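Notes on the Second Draft of Drakos

The second draft of Drakos is finished. It stands at 2118 lines in the outline file, counting scene cards and discarded openings, and it is a middle grade novel again after a winter of trying to be something older.

The main change is structural. In the first draft the lighthouse chapters were told in past tense by Clernik, the older brother, and the rest by his sister. Liis Rimkutė, who edits me, marked every switch in green and asked what each one bought. I could defend 2 of them. The brother's chapters are now letters, none longer than 800 words, and the sister reads them out of order.

That fixed the pacing in the first half. It also broke the storm, which depended on the reader knowing where he was. I moved the storm back one chapter and cut the ferry.
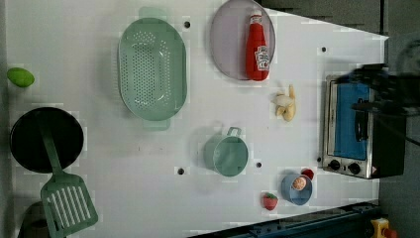

Toy colander, plate and ketchup on the play kitchen table.

Dialogue took longer than expected. I read all of it aloud, one character at a time, and struck any line that could belong to someone else. The harbor master lost most of his part this way — he had been repeating the aunt.

Naledi Jacobs has the manuscript now and is reading for continuity: tides, ages, which door sticks. Her list for the last book, Fandetley, ran to eleven pages and she was right about nearly all of it.

For those who asked, Fandetley is back in print in paperback. Signed copies can be ordered through the contact page; please include the spelling of the name you want written inside. The next school visits are in December, and I will read the first letter from Drakos at each.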